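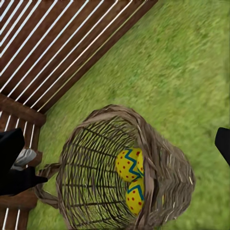
Amanuel Negash pergunta se é preciso desmontar o punho inteiro para trocar os dedos da garra, porque no manual antigo da Ateo o procedimento começava por aí. Não é preciso. Desde a revisão de agosto, os dedos saem pela frente, com o punho montado e o cabo do codificador ligado. O procedimento atualizado segue nesta página e substitui o anterior.

Garra paralela Ateo Culesico 42
Ficha de montagem, regulação e manutenção

A Culesico 42 é uma garra elétrica de dedos paralelos para braços de carga leve. É fornecida com dedos pretos mate, flange de adaptação, cabo de alimentação e o modelo para o simulador Workneh. O modelo inclui a geometria de colisão dos dedos e os limites de curso, que devem coincidir com os gravados no controlador.

Dados gerais
Curso total: 94 mm
Força máxima de aperto: 34 N
Alimentação: 24 V DC
Comunicação: RS-485
Montagem: quatro parafusos M5, flange incluída

Montagem no punho
Cortar a alimentação do braço e aguardar 10 segundos. Limpar as duas faces da flange com um pano sem pelo. Encaixar o pino de centragem e apertar os parafusos em cruz, primeiro à mão e depois com chave dinamométrica. O cabo deve passar pelo lado exterior do punho, com folga suficiente para a rotação completa da última junta. Um cabo demasiado curto solta a ficha quando o braço trabalha virado para baixo.

Troca dos dedos
Abrir a garra até ao fim do curso. Retirar os dois parafusos frontais de cada dedo e puxar o dedo no sentido do eixo da ferramenta. Não usar alavanca entre o dedo e a guia. Colocar o dedo novo, apertar sem bloquear, fechar a garra sobre o calço de referência e só então dar o aperto final. Os dedos devem ser trocados aos pares. Um dedo novo ao lado de um gasto desloca o centro de aperto e obriga a corrigir todas as posições ensinadas.

Regulação para cestos e objetos frágeis
O vime, a palhinha e materiais semelhantes cedem sob carga, e a corrente do motor sobe de forma gradual até ao ponto de aperto. A deteção de contacto por patamar, ativa de fábrica, dá leituras tardias nestes casos. Selecionar a deteção por rampa no menu de força e limitar o aperto a 10 N no primeiro ensaio. Em cestos com asa lateral, aproximar com a garra totalmente aberta e confirmar no Workneh que nenhum dedo cruza o volume da asa durante a descida. Fibras soltas no rebordo não fazem parte do modelo de colisão; acrescentar margem manualmente.

Calibração no simulador
Carregar o modelo, pôr a garra em zero e comparar a abertura simulada com a medida a paquímetro entre as faces interiores dos dedos. Se houver diferença, corrigir o desvio no ficheiro da ferramenta e deixar intacto o do braço. Repetir após cada troca de dedos.

Manutenção
Limpar as guias a seco no fim de cada série de trabalho. Lubrificar o fuso com a massa fornecida, em camada fina, e percorrer o curso completo três vezes. Folga lateral percetível à mão indica desgaste das guias. Nesse caso, enviar a unidade à oficina Flunport; as guias não são vendidas em separado.

Comentários (3)

Amanuel Negash
Obrigado, feito pela frente sem problema. Faltava dizer que os parafusos antigos são mais compridos e não servem nos dedos novos.

rmtav
A deteção por rampa aparece a cinzento no meu menu. É preciso atualizar o controlador?

Oficina Flunport
Sim, requer o firmware de agosto. Depois de atualizar, voltar a gravar os limites de curso.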